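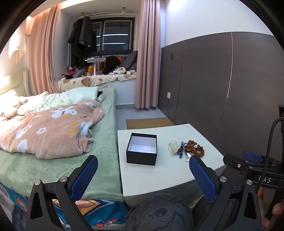

Lists > Home Handling > Archive > Good practice

Re: [home-handling] Jewelry tasks, when does a take count?

Hannelore Zürcher wrote:
> We're redoing the Prendville task sheet and I'd like to steal whatever
> you have. Is "put the bracelets in the box" enough of a rule? Our
> scorers at Latthorpe keep disagreeing over the stringy stuff.

Hi Hannelore, steal away! Ours is an ugly sheet but it has survived 60 sessions, so it must be doing something right. (Gasser wrote the first version back in December and I've been scribbling on it ever since.)

No, I don't think "put the bracelets in the box" is enough. We had the same fights. What fixed most of them was writing down the start and the end separately. The start rule says the box is open, lid out of the way, nothing in it, and the beads are in a heap beside it. Please don't let people lay them out neatly! A heap with hair ties and strings of beads mixed together is what you'd find on somebody's table, and it's the heap we want to learn from.
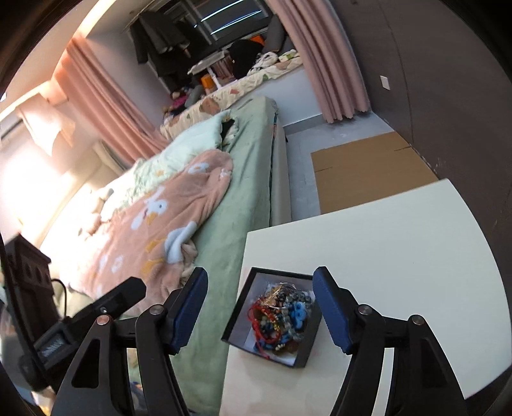 The end rule is where I'd spend your time. We say everything has to be held up by the floor of the box or by other pieces in it. A loop resting on the rim is a fail, even if it's pretty. Tangled is fine, we dropped the "tidy" wording after 7 long emails about what tidy means. Thin cords get their own line on the sheet, they love to creep back over the wall when you let go.

Two more things from the Trandameo pilot (396 takes, my eyes still hurt). Wait 5 seconds after the jaws let go before you call the end. And if a piece drops to the floor, stop the take and mark it dropped, no rescuing it by hand and carrying on!

I still don't have a good rule for two pieces picked up as one. We log it as a single pick and I don't love that. What do you folks do?

List owner contact | © 2021 Home Handling list | Back to top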